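4.2 House rules for simulated two-arm stations

I want to spend this section on the rules themselves, because when people ask us how we got usable numbers out of the Istcombe setup, they usually expect to hear about the controller. The controller is fine. It's the same one Merkel shipped us, and we barely touched it. What changed our results was a short list of house rules about how a station gets built, checked and written up before anyone is allowed to run a trial on it. The list started as an argument between me and Henrik Wiegand in November and it has been edited by pretty much everybody in the group.

The first rule covers the idle arm. In a two-arm station there are plenty of moments when only one gripper has work to do, and our early logs show the other one parked wherever the last motion left it. That made for some ugly collisions. So now the idle arm gets a named rest pose, with its gripper open and clear of everything on the table, and the pose goes into the scene file. If your task needs a different one you can have it, but you have to write it down. I was against this at first (it felt like paperwork) and I lost the argument, and I'm glad I did.

The second rule is about clutter. We leave small things on the table that have no part in the task, and we ask everybody to do the same. A planner that has only ever met a bare tabletop picks up bad habits! It drags the wrist low, it cuts corners, and you don't find out until you move it to a station where something is in the way. We list every loose item in the scene file along with its starting position, and an item that isn't on the list makes the trial void. Vulix, the tool we use for scene files, will flag a missing entry for you if you turn strict mode on. Please turn strict mode on.

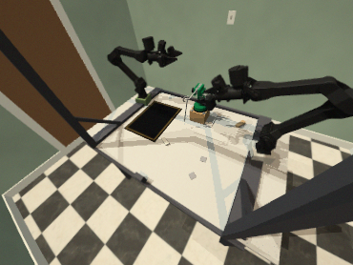

Figure 7. Simulated station with two black arms. The gripper of the right arm is on a green object on top of a small cardboard box; the left gripper is open and held clear.

The third rule took the longest to agree on, and it's the one reviewers ask about. A grasp doesn't count as a grasp when the fingers touch the object. We used to score it that way, and our success rates looked wonderful. Then Henrik went back through 810 trials by hand and found a whole family of cases where the fingers made contact, the contact flag went up, and the object simply stayed where it was when the arm left. Under the current rule the object has to be lifted free of whatever it was resting on and stay with the gripper for 3 seconds. Contact gets logged as its own event, with its own column. It's still handy for debugging, and I look at it all the time, but it never goes in a results table under the word "success."

We did talk about a longer hold. Rieger uses 20 seconds in their own stations, and I can see the appeal if you're working with heavy parts that creep. For the light objects in our set it mostly ate up compute time, so we kept the short one and said so in the protocol. If you compare our numbers with theirs, keep that in mind.

Next comes the boring one, which is resets. Every trial starts from the scene file, never from the end state of the trial before it. I know how tempting it is to chain them, especially late in the evening when you have a queue of 4000 runs and want to go home. But chained trials aren't independent, and small drifts pile up in ways that are really hard to untangle afterward. We lost most of a batch this way, and it was my batch, so I get to be strict about it.

Last, the frames and rims. Early on, our collision model covered the arms, the tabletop and the loose items, and it left out the structure the table sits in. It rendered, it just wasn't solid. An elbow could swing straight through a beam and the log would call it a clean run. Now anything that renders within reach of either arm has to have a collision shape, even a crude one, and a box is good enough in most places. We check this with a sweep of both arms before the first trial, and the sweep log is stored with the results - no sweep log, no results.

Rest poses and resets cost us almost nothing to adopt. Collision shapes for the surrounding structure were more work, and we are still going back through the older Istcombe scenes to add them. Trials from scenes that haven't been updated are marked with a dagger in the tables of Section 5.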